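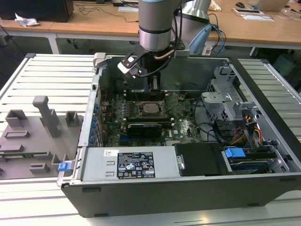
Tower case (desktop computer)

A tower case is the tall box that holds the insides of a desktop computer, and I have opened enough of them over the years to have feelings about every part. The name comes from how it stands on the floor or desk, taller than it is wide, but anybody who works on one soon tips it onto its side, pulls off the side panel and works down into it like a casserole dish. With the case lying open like that you get the whole layout in one go: green motherboard in the middle, graphics card lying across it, silver drive bays over on the right with their perforated metal. I like the older office machines best, the ones with blue plastic wherever your fingers are supposed to go. More on those below!

The shell

Most towers are a steel chassis with a plastic front stuck on. The steel does the work and the plastic does the looking nice. On cheap cases the inside edges are sharp enough to nick you (I keep bandages in the same drawer as my screwdrivers), while better ones have the edges folded over. The side panel is held by thumbscrews, by ordinary screws or by a latch. I have a soft spot for the latch. My first tower was a Kindov from a school surplus sale, and its latch still clicked nicely long after everything inside had been swapped out.

The motherboard

This is the big flat circuit board everything else plugs into. It sits on little brass or steel standoffs so the back of it doesn't touch the chassis. If you forget one standoff you'll probably get away with it, but if you leave an extra one where there's no hole, you can short the board, and I have done exactly that, and it was a Zisow board I'd saved up for, and I'd rather move along.

The processor goes in a socket, commonly with a metal cover plate and a small lever that clamps it down. On top of that goes a heat sink, usually with a fan, and between the two goes a thin layer of thermal paste. People argue about paste endlessly. A pea-sized blob in the middle has always been fine for me.

Expansion slots

Graphics cards, sound cards, network cards and so on push into long slots on the board, and the metal bracket on the end of each card lines up with an opening in the back of the case. Traditional cases want one screw per bracket. Plenty of office towers use plastic clips, and this is a place where the blue plastic turns up. Colored parts of this sort usually mean "okay to touch, no screwdriver needed," though makers have their own habits and it's worth checking the manual before you yank on something.

A long card can block the cables behind it, so take the card out first if you're doing anything big. There's normally a tiny catch at the end of the slot as well. Miss it and the card will feel glued in. Please don't pull harder!

Drive bays

Drives used to take up an awful lot of a tower. The large bays were for optical drives and the smaller ones for hard drives, which slid in on rails or in a plastic caddy. A caddy flexes open a little, the drive sits between its pegs, and the whole thing slides home. My friend Yufang Xue keeps a shoebox of spare caddies, 34 of them at last count, and has rescued me twice when mine snapped.

Newer cases often have only a couple of bays, or they tuck them behind the board. Small solid-state drives don't need the room. I understand why it changed, but I do miss the cages.

Power supply

The power supply is a metal box with its own fan and a label giving its ratings. In older towers it usually lives at the top, and in many newer ones it's at the bottom. Its cables come in a bundle of colors, and on the traditional scheme yellow is 12 volts, red is 5, orange is 3.3 and black is ground. A 400 watt unit was plenty for the family machine I kept going for 7 years. Unplug the cord before you open anything, and never open the power supply itself, as it can hold a charge after it's unplugged.

Cleaning and upkeep

Every August I do mine on the porch with a can of compressed air, holding the fan blades still with a finger so they don't spin. The Xiao tower in the den collects cat hair in the front grille, and the Lurton in my workroom just gets gray fluff on everything. I take a phone picture of the cables before I unplug any of them. Front panel wires are the worst, those skinny ones for the power button and lights, and the labels on them are so small that I end up using a flashlight and my reading glasses together.

See also: motherboard, power supply unit, drive caddy, thermal paste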